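Feb 29, 2024

I've been at Plendeo long enough to have sat through three "this changes everything" talks. The first was about a labelling machine that now lives under a tarp. So when Tatiana Tóth stood up in November and told us the packing side at Clenindale would be automated, I did what I always do and looked at who wasn't asking questions.

It was Afiq Mangundap. Afiq has packed returns for 7 years and can tell by the rattle whether a lid's been put back properly. He's now spending his shifts with a gripper in his hand, opening boxes and closing them again so that a robot can learn from it. His job title hasn't changed. Neither has his pay, and I did ask.

The official line is that the robot takes the dull bits and the rest of us move on to "higher value work". I've asked what that work is on two separate occasions. The first time I got a slide. The second time Tatiana, to her credit, said she didn't know yet.

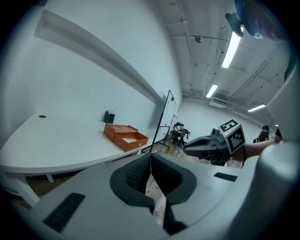

What bugs me is how the numbers get talked up. Someone from Oserico, the firm selling us the software, told the staff meeting that 208 recordings had been collected and the results were very promising. Promising to whom? Afiq says half of them were the same lid. He also says his wrist is sore by lunch, and there's no line for that in the spreadsheet.

I'm not against the thing. Some of the lifting we do is rotten for your back and I'd happily hand it over tomorrow. But I've noticed the people who know the job best are the ones being asked to give it away a movement at a time, and so far all they've been offered in return is a morning tea with pretty ordinary lamingtons.

We've got a review in 6 weeks. I've put in writing that anyone doing the recordings should get a proper break roster and a say in what happens to their role afterwards. Tatiana said she'd take it upstairs. I've kept a copy of the email.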